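Marbling (decorative painting)

Marbling, sometimes called faux marble, is the old and rather patient craft of painting a plain surface so that it passes for polished stone. It has been used on columns, fireplaces, shop counters and table tops for as long as people have admired marble and balked at the price of it, and it still has a loyal following among home decorators today.

The usual method begins with a smooth, well-sanded base in the main colour of the stone. Thin glazes go on next, dabbed about with a rag or sponge while they are still wet, and the veins are drawn in last of all with a fine brush or – a great favourite with the older hands – the tip of a feather. Veins tend to wander, fork and fade away, and most beginners make them far too even. Dark brown grounds with white or grey veining are thought to be kinder to learners than pure white ones, which show every hesitation.

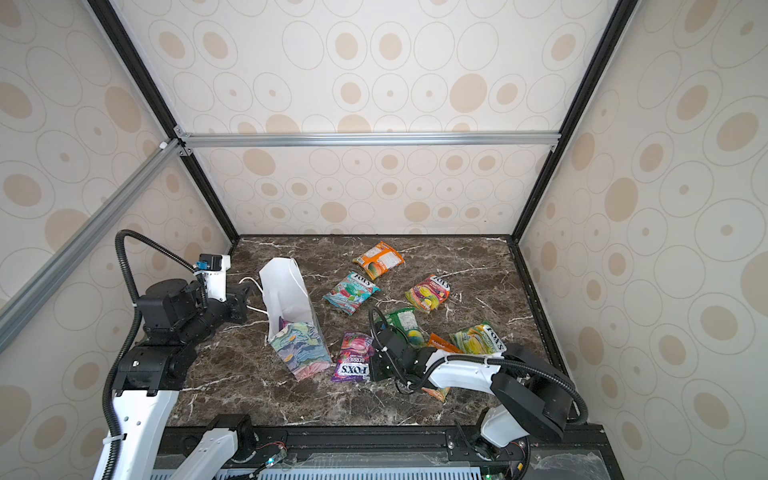 Catrin Yorath disagrees about the feather, and has written that a worn-out brush gives a livelier line and doesn't shed into the glaze. Her other advice, to keep a piece of real stone at your elbow while you work, is much more widely shared.

A finished piece is normally given 2 coats of varnish, rubbed down gently in between. Table tops may need 4, particularly in a busy kitchen, and a little wax on top does no harm.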